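Studia
Call for participants: home knitwear study

Studia is looking for adults who own and wear knitted jumpers or cardigans to take part in a study of how people look after their clothes at home. We want to hear from people who knit, people who buy new, and people who still wear things handed down to them.
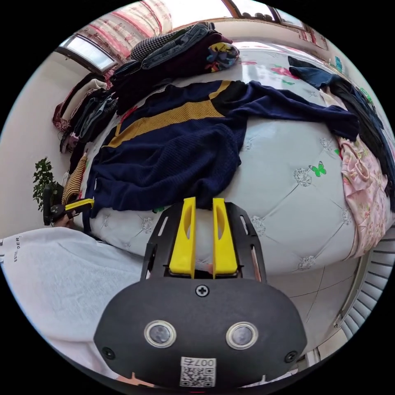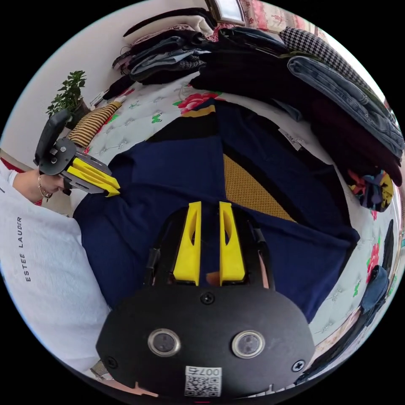 Navy knitwear laid out on a bed.

What the study is about

Care labels give washing instructions, but many people wash knitwear their own way. We want to know how often jumpers are washed, how they are dried and stored, when they get mended and when they are thrown out. The oldest garment in our collection so far is a fisherman's jumper from 1966, and it is still worn every winter. The findings will go into a free booklet, to be published by Trumska in July.

Who can take part

You must be 18 or over and have at least three knitted garments in regular use. Wool, cotton, acrylic and mixed yarns are all fine. You do not need to be able to knit or sew. We are short of people who live in shared houses or who use a launderette, so please do apply if that is you.

What you will do

You will keep a simple diary for four weeks, noting each time you wear, wash or mend one of your garments. One of our researchers, Titilayo Igwe or Vasco Coelho, will then talk to you for an hour, in person or by phone. We may ask to borrow a garment to record its wear — you can say no to this and still take part. Borrowed items are returned by tracked post within two weeks.

Payment

Each participant receives £100 once the diary and the interview are finished. Travel to the interview is paid separately, so keep your tickets. We have 18 places.

How to apply

Write to Mebrat Woldegiorgis at the Studia office with your name, the best way to reach you and a few lines on the knitwear you own. Please tell us about any access needs, and whether you would like the diary on paper or by email. All names are removed before anything is printed.

Posted March 2025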